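Workdale Notes

Keeping a Household Recipe Record: Observations After 3 Years

Filed under: Home, Cooking, Paper

Several readers have written to request a fuller account of the recipe record mentioned in the November entry. The following sets out how the record was established, how it is maintained, and which parts of the method have since been abandoned.

The record began with a box of 300 loose cards inherited from an aunt in Illcombe. Most were undated. Many gave no oven temperature, and a considerable number listed ingredients without any instructions at all. One card, headed "Kragh cake," consists of four ingredients and the word "slowly." It has been attempted on six occasions and the results have differed each time. The card has been retained.

The first decision concerned format. A spreadsheet was tried and given up within a month. It was adequate for searching and poor for cooking, as the text was too small to read from any distance and the screen went dark at the wrong moments. The present record is kept in a ring binder with one recipe to a page, written in pencil on the first attempt and in ink once the dish has been made twice without changes. This rule has proved more useful than any other. Of the original cards, only 50 have so far been copied out in ink.
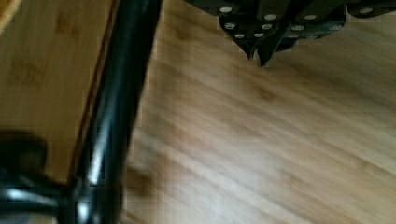 The second decision concerned measurements. The aunt used cups, a cousin who contributed later material used grams, and a few of the oldest cards refer to "the blue jug," which no longer exists. It was resolved that every recipe would be recorded in the units in which it was received, with a conversion written in the right-hand margin. Efraín Ccori, who baked for a hotel before his retirement, was kind enough to review the margins of the bread section. He corrected eleven conversions for flour and objected to the use of the word "pinch" in a recipe yielding 3 loaves. His corrections have been entered in green.

Particular care is advised with flour. A cup filled by dipping and a cup filled by spoon do not weigh the same, and an old card will not say which was meant. Where the answer is unknown, the lower weight is recorded first and the dough is adjusted by hand.

Each page carries a heading, the name of the person from whom the recipe was obtained, and the place. Below the method there is a space for remarks. Remarks are to be short and specific. "Good" has been struck out wherever it appeared, and "too much clove, halve it" is a model entry. Lanying Tang, whose dumpling recipe occupies pages 31 to 34, supplied remarks of her own by post, including a drawing of the correct fold seen from two sides. The drawing is the most consulted page in the binder.
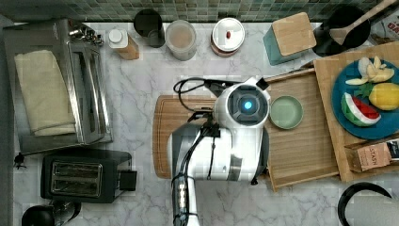 The counter, with boards, tray and the small green bowl.

On the question of arrangement, the present author has changed position. The binder was first divided by course, then by season. Neither served. Soups migrated into main dishes, and the summer section contained things that are in fact eaten all year. The current arrangement is by time required: under half an hour, under two hours, and longer. On most evenings the time available is the only thing known at the outset, and the remainder can be settled by looking in the refrigerator.

An index was added in the second year. It lists every main ingredient and gives page numbers. It takes a full afternoon to revise and is always slightly out of date. Readers beginning a record of their own may wish to leave several blank lines under each letter, particularly under C and P.

As to cost, the outlay has been modest. The binder, the dividers and a ream of heavier paper were bought at Lulloletti before the shop moved. Plastic sleeves were considered and declined on account of glare. Pages that become stained are left as they are unless a quantity can no longer be read, in which case the page is copied and the old one is kept behind the new.

The work remaining consists of the preserves, the puddings, and a typed bundle of notes on pickling that runs to 2,000 words without a paragraph break. The pickling notes will be dealt with next. Anyone who owns a legible copy of the Illcombe parish cookbook, the edition with the plum chutney, is invited to write to the usual address.

Posted in Home. 3 comments.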